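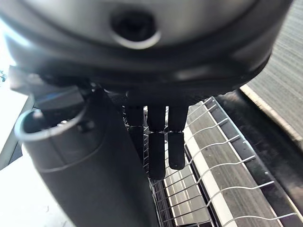
Smooth grey shell with a darker lip along the lower edge.

Search this blog Go

Mapping the creek flats at Hirnbridge

Last updated: 16th December

I've been promising a proper write-up of the creek mapping since June, and a few of you have been very patient (and a few of you haven't, you know who you are!). So put the kettle on, because I do go on a bit once I get started on drones.

The plan was to fly the whole of the flats below the Hirnbridge weir and stitch the photos into one big map, so the landcare group could see where the bank is slumping and where the willows have crept back in. I used my old Darnel quad, which has a chipped arm and a gimbal that sulks on cold mornings, but it's the one I trust. I flew at 60 metres with plenty of overlap between passes, and I ended up with 3,944 photos over four mornings. My poor laptop sounded like a hair dryer for most of the following week.

The first morning was a write-off. There was fog sitting right down in the gully, and by the time it lifted the wind had come up and the magpies were awake and in a mood. I packed up and had a sausage roll in the ute instead, and I can't say I minded much.

After that it went beautifully. I'd hired a second set of ground markers from Głowacki Hire, big black-and-white vinyl squares you peg out and record with a GPS, and they made a lovely difference. My earlier map had a sort of banana bend in it where the fence line should've been dead straight. With the markers in, the fence is a fence again! 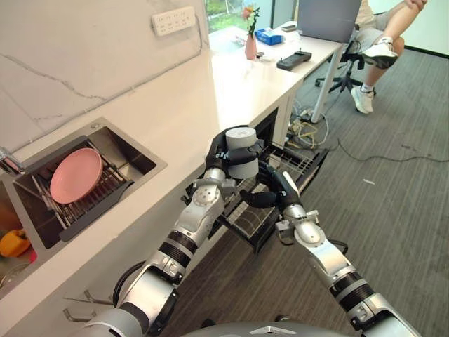
How many batteries do you need for a job that size?

I took five and was glad of every one, with a charger running off the ute between flights.

The stitching I did in Tesov, on the slow setting, overnight. It struggled with the water, as they all seem to, and there's a patch near the footbridge where the creek looks like crumpled foil. I'll refly that bit when the light is softer and the casuarinas aren't throwing such long shadows across it.

Next job is the top paddock, once the hay's off and I've found where I put the spare props.

Get new posts by email. Enter your address to subscribe; you can unsubscribe at any time.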